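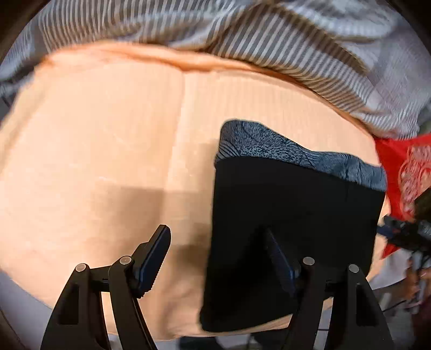 洗濯物のたたみ方と置き方 ゴスタムの工房見学で覚えたこと

暮らしの手帖箱 > 洗濯・衣類 > たたむ、しまう

10月に、ゴスタム(Gostham)という会社の工房見学に行ってきました。布を扱うロボットを作っているところで、年に何度か一般の人に作業を見せています。服や毛布をつかんで動かす作業を見ているうちに、家の洗濯物にそのまま使えそうなことがいくつもあったので、まとめておきます。機械の詳しい仕組みについてはほとんど書きません。そちらに興味のある方は、見学の回を選ぶときに技術説明つきのほうを申し込んでください。私が参加したのは実演中心の回で、参加者は12人でした。

見学の流れ

受付をすませると、最初に短い説明があります。案内してくれたのはインゲボルク・コールハーゼ(Ingeborg Kohlhase)さんで、布の作業を受け持っている方です。日本語での説明でしたが、布の部分の呼び方は独特で、服の折り山を「背」、布の端が重なっているほうを「口」と呼んでいました。本の背と小口のような感覚だそうです。わかりやすいので、この文章でも背と口という言い方を使います。

説明のあとは実演です。人が手持ちのグリッパーを握り、服をつまんだり、押さえたり、ずらしたりします。黒い指が左右にあって、握ると先が寄ります。この手持ちの道具を工房では「マナ」と呼んでいました。人がマナでやった動きをもとに、隣の部屋の腕型の機械「プレラ」に同じような動きをさせる、という順番だそうです。プレラのほうはガラス越しの見学でした。

実演のあと、希望者はマナを握らせてもらえます。私もやってみました。指が二本しかない状態で服をたたむのは、思ったよりずっと難しいです。いつも無意識に小指や手のひらで布を押さえていることがよくわかります。以下のこつの多くは、このとき教わったものです。

たたむ前に、一度置く

家で洗濯物をたたむとき、私は空中で広げて、空中で半分に折って、それから床に置いていました。急いでいるとそうなります。マナではこれができません。つまんだところ以外は垂れ下がるだけなので、まず置いて、平らにして、それから折ります。

帰ってから家でも置いてたたむようにしたところ、Tシャツの裾のずれがかなり減りました。一枚にかかる時間は少し延びます。ただ、ずれた分をたたみ直す手間がなくなり、かご一杯分で比べるとあまり変わらない気がします。

置き方は次のようにします。

・肩の縫い目を両手でつまみ、裾のほうから下ろす。
・裾が台についたら、体から遠いほうへ少し送りながら寝かせる。
・肩を置いたら手を離す。すぐに直そうとしない。
・脇の縫い目が左右とも見えているか確かめる。片方しか見えないときは身ごろがねじれている。

最後の縫い目の確認は、コールハーゼさんが毎回やっていました。見るだけなので一秒もかかりません。

毛布の上でたたむ

たたむ場所は、つるつるした机よりも、毛布や厚手の布を敷いた上のほうがやりやすいです。布どうしが軽く引っかかって、置いた服が動きにくくなります。

とくに向いているのは、細かい畝のあるものや、コーデュロイに近い手ざわりのものです。毛足の長い毛布は服が沈んで折り目が決まらず、糸くずもつきます。家で試した範囲では、使い古しの綿毛布を二つ折りにしたものが一番よく、フリースの膝掛けは静電気が起きて冬は使いにくいと思いました。

畝のある布を敷くときは、畝を縦に向けるか横に向けるかで滑り方が変わります。畝に沿った方向には服が滑り、畝を横切る方向には止まります。服を手前から向こうへ折ることが多い人は、畝が左右に走るように敷くと、折るときに下の身ごろがついてきません。袖を横から内側へ折るときにずれやすい人は、逆に縦に敷いてみてください。

下に敷く布は、ぴんと張らなくても大丈夫です。ゆるい山が一つ二つあっても、その山の上に服の端がかからなければ困りません。しわを完全に伸ばそうとすると、それだけで時間がかかります。服を置くところを手のひらで一度なでるくらいにしておきます。

黒い服は明るい色の上で

黒や紺の服を黒っぽい台でたたむと、端がどこにあるかわかりません。工房でも、濃い色の服を扱うときは下を明るい色にするのが基本だそうです。人の目にも同じことが言えます。

家では、桃色やオレンジのような温かい色の布が意外に便利でした。白でもよいのですが、白い布の上だと黒い服についたほこりが落ちたときに目立って、そちらが気になってしまいます。肌色に近い中間の色なら、黒い服も白い服も端が見えます。両方をまとめてたたむ人は、中間の色を一枚用意しておくと取り替えずにすみます。

しまの布は下に敷かないほうがよいです。白とグレーの細いしまのシーツなどは、しわが寄ると線が曲がって、服の端をまっすぐに置いたつもりでも曲がって見えます。逆に、しまのシーツ自体をたたむときは線が目印になります。これは後で書きます。

夜にたたむことの多い方は、照明の位置も見直してみてください。真上からの光だと黒い服の折り目が見えません。斜め横から光が当たると、折り目のところに少しつやが出て、どこで折れているかがわかります。私は床置きの電気スタンドを左側に置いています。

つまむのは角から少し内側

マナを握ってみて一番驚いたのは、服の角をつまむとうまくいかないことでした。角の先端をつまんで持ち上げると、そこだけが伸びて、残りの布が斜めに垂れます。置いたときに角が三角に折れてしまいます。

教わったのは、角から指の幅二本分ほど内側をつまむことです。角の先は遊ばせておきます。置いてから、角だけを軽く押し出すと形が決まります。タオルでもシーツでも同じで、バスタオルを半分に折るときにいつも角が合わない方は、一度試してみてください。

つまむときの深さについてもひとこと。布を何枚か重ねたままつまむときは、先に下の布まで指を入れて、それから閉じます。上の一枚だけをつまんで引くと、裏地や中の身ごろが置いていかれます。反対に、上の一枚だけを動かしたいときは、もう片方の手で下を押さえておきます。マナのあごの先には細かいぎざぎざがあって、これで布を逃がさないようにしていました。人の指先なら、少し湿らせるだけで似た効果があります。乾燥する季節は、ハンドクリームを塗ってから少し時間をおいてたたむと布が逃げにくいです。塗った直後は服にしみがつくのでやめてください。

裏地や柄布のついた服

裏地のある服は、表と裏で滑り方が違います。表がざらっとしていて裏がつるつるという組み合わせが多く、折ると裏地だけが先に動いて、背のところからはみ出してきます。

はみ出した裏地を、指で中に押し込んでいませんか。私はそうしていました。押し込むと中で丸まって、そこが厚くなり、次に着るときに変なしわになっています。

教わった順番は次のとおりです。

・折る前に、服の中に手を入れて裏地を裾のほうへ引いておく。
・折り目にする線の上に手のひらを置き、表と裏をいっしょに押さえる。
・押さえたまま、反対の手で向こう側を持って折る。
・折ってから裏地が見えたら、一度開いてやり直す。

やり直しを嫌がらないのがこつだそうです。コールハーゼさんは参加者の前で同じ服を何度も開いては折っていました。

見返しや裏側に柄布がついている服は、柄布を外に少し見せてたたむ方法もあります。引き出しの中で黒い服が何枚も並んでいると、どれがどれか見分けがつきません。柄の部分を背の側に帯のように出しておくと、開けずに選べます。我が家では夫の黒いズボンをこの方法に変えました。腰の内側の布が一本ずつ違うので、見分けるのにちょうどよいです。

四角く仕上げる

最終的な形は、だいたいの長方形になれば十分です。工房でも、きっちりした四角を目指しているわけではなく、運んでも崩れないことを大事にしていると言っていました。

崩れにくくするには、口を下にして置きます。背が上になると、布の重みで口が閉じます。本棚のように立ててしまう場合も、背を上にします。引き出しを開けたときに背が並んで見えるので、選ぶのも楽です。

仕上げに上から押さえるときは、真ん中から外へ向かって押します。外から真ん中へ押すと、中に残った空気が逃げ場をなくして、しばらくすると膨らんできます。厚手の上着のときは、とくに差が出ます。強く押す必要はなく、手のひらを置いて息を一つつく程度で足ります。

運ぶときは下から

たたんだ服を上からつまんで持ち上げると、だいたい崩れます。マナの実演でも、上からつまんで運ぶとどうなるかを見せてもらいました。持ち上げた途端に口が開いて、最初からやり直しでした。

少しだけ動かすなら、片側を軽く押さえて、敷いた布の上を滑らせます。離れたところへ運ぶなら、下に手を差し込みます。敷いた毛布の端を少し持ち上げて服を傾け、できたすき間に手を入れると、形を崩さずにすくえます。何枚も重ねたものを運ぶときは、下になる一枚を厚手のものにしてください。薄いTシャツが一番下だと、手の形に曲がって上の服が滑り落ちます。

しまのシーツと大きな布

大きな布は、一人でたたむと途中で端がどこかわからなくなります。しま柄なら線を使います。

シーツを床かベッドに広げ、しまに沿って折ります。端どうしを合わせようとするより、しまの一本を決めて、その線の上に端を置くほうが早いです。ボックスシーツのように角が丸いものでも、この方法なら中央の部分はまっすぐに折れます。丸い角は最後に内側へ入れてしまいます。

しまが斜めに走って見えるときは、布がねじれています。引っ張らずに、いったん端を持って軽く振り、空気を入れて置き直します。引っ張ると、そのときはまっすぐになりますが、たたんでいる途中で戻ります。

無地のシーツには目印がありません。洗濯表示のタグを必ず左手前に置くと決めておくと、次の折り方を迷わずにすみます。タグがないものは、端に糸で小さな印をつけます。

柄物は、柄が大きいほど目印になりにくいです。赤地に白の唐草のような派手な布は一見わかりやすそうですが、目が柄のほうに引かれて端を見落とします。裏返して、柄の薄いほうを上にしてたたんでみてください。

片手しか使えないとき

手をけがしたときや、赤ちゃんを抱いているときの方法も聞いてきました。マナは基本的に片手で使う道具なので、片手でのたたみ方には詳しい人たちです。

片手のときは、重しを一つ使います。家にあるものなら、小さな豆袋か、靴下に米を入れて口をしばったものがよいです。服を置いて、折り目にしたい線の手前に重しを置きます。向こう側の端を持って、重しにかぶせるように折ります。折れたら重しを横から抜きます。

水筒や瓶でも代わりになりますが、転がるので四角いもののほうが安全です。米を入れた靴下は湿気を吸うので、夏場は時々中身を替えてください。

袖のあるものは、先に袖を身ごろの上に載せておきます。左右いっぺんに決めようとせず、片方を載せて重しを置き、もう片方を載せます。ズボンは片足をもう片足に重ねるだけなので、片手でも両手とあまり変わりません。

散らかった場所でたたむときの順番

洗濯物を取り込んだ直後は、ソファや床に布が山になっています。その山の上で服をたたむことも多いと思います。

工房でも、わざと布が散らかった状態で作業をしていました。片づいた台の上でできても、家庭では役に立たないからだそうです。見ていて参考になったのは、手をつける順番です。

・山の中から、一番上に載っている小さいものを先に取る。下から引き抜かない。
・大きい布は広げずに、ゆるくまとめて奥か端に寄せておく。
・寄せた大きい布の手前を、たたむ場所にする。
・小さいものがすんでから、大きい布に移る。

下から引き抜かない、というのは簡単なようで守れません。目当ての服が見えているとつい引っ張ってしまい、山全体が動いて、たたみ終わった服までいっしょに崩れます。先に上をどけるほうが結局は早いです。

たたみ終わった服は、山と反対側に置きます。利き手の側に山、反対の側にたたんだもの、という並びが私には合っていました。これは人によると思います。

道具の手入れの話

見学の終わりに、マナの掃除も見せてもらいました。布を扱う道具なので、指のつなぎ目に糸くずがたまるのだそうです。たまると開け閉めが重くなります。歯ブラシの毛を短く切ったもので、つなぎ目の軸のまわりを払っていました。

家では、洗濯ばさみとピンチハンガーに同じことが言えます。ばねのまわりにほこりや糸くずが詰まると、挟む力が弱く感じることがあります。使わなくなった歯ブラシの毛先を半分くらいに切り、こしを強くして払います。油はささないでください。洗濯物につきます。

毛玉取りの刃、はさみの合わせ目、アイロンのスチーム穴の近くにも、この短い歯ブラシが使えます。100円ショップの固めのものを一本、掃除用に決めておくと便利です。

コードの扱いも教わりました。マナの横には黒い細いケーブルが通っていて、これが布に引っかからないように、いつも手前へ逃がして持っていました。アイロンや衣類スチーマーも同じで、コードを体の横から手前に通しておくと、かけ終わったところをコードがこすってしまうことが減ります。肘の内側に一度かける人もいるそうですが、私は慣れるまで少し窮屈でした。

プレラの実演を見て

ガラス越しに見たプレラは、思ったよりゆっくりした動きでした。タオルを一枚たたむ間に、私なら三枚はたためると思います。うまく折れずにやり直すところもありました。

参加者の一人が、家庭にはいつごろ入るのかと質問していましたが、時期についての答えはありませんでした。コールハーゼさんの話では、今のところ苦手なのは靴下と、肩ひもの細い服だそうです。靴下は私も苦手です。そう言ったら、人間の方法があればこちらが教えてほしいと返されました。

見ていて勉強になったのは、プレラが折る前に必ず少し止まることです。布の揺れがおさまるのを待っているとのことでした。家でやってみると、薄手のブラウスやスカーフで効き目があります。置いて、手を止めて、布が落ち着いてから折ります。木綿のタオルのような重い布では待つ必要はありません。

見学に行く方へ

・袖口が広がった服は避けてください。マナを握るときに邪魔になります。
・上履きが必要です。スリッパは脱げやすいので、かかとのあるものを持っていきましょう。
・自分の服を一枚持ちこんで、たたみ方を相談できます。私はいつも困っているフードつきの上着を持っていきました。
・写真は、作業中の台のまわりだけ撮ってもよいとのことでした。
・駐車場は2台分しかありません。バスのほうが確実です。
・建物の入口には会社名が出ておらず、番地の1537という札だけです。私は一度通り過ぎました。
・隣の「クレシ(Qureshi)」という喫茶店は、見学の帰りに寄る人が多いようで、着いたときには満席でした。

フードつきの上着については、フードを先に背中側へ平らに広げ、その上に袖を重ねてから、裾を折り上げるという答えでした。フードを最後にかぶせると厚みが上に集まって傾きます。ファスナーは一番上まで閉めず、胸のあたりで止めておくと、襟元が突っ張りません。

追記 やってみてうまくいかなかったこと

細かい畝の布を敷く方法は、ニットには向きませんでした。目の粗いセーターだと下の布に引っかかって、動かすときに編み目が伸びそうになります。ニットは平らな木綿のシーツの上でたたむほうがよさそうです。

口を下にして置く方法も、引き出しの浅い家では背がつかえることがあります。もう一回折ると今度は幅が狭くなって倒れます。うちの一番下の段がそれで、今は仕切りに厚紙を入れてしのいでいます。

重しに使う米の靴下は、猫が持っていきました。今は四角いお手玉にしています。

関連する項目
タオルの幅をそろえる
衣替えの前に洗うもの、洗わないもの
ピンチハンガーの修理
裏地のほつれを手縫いで止める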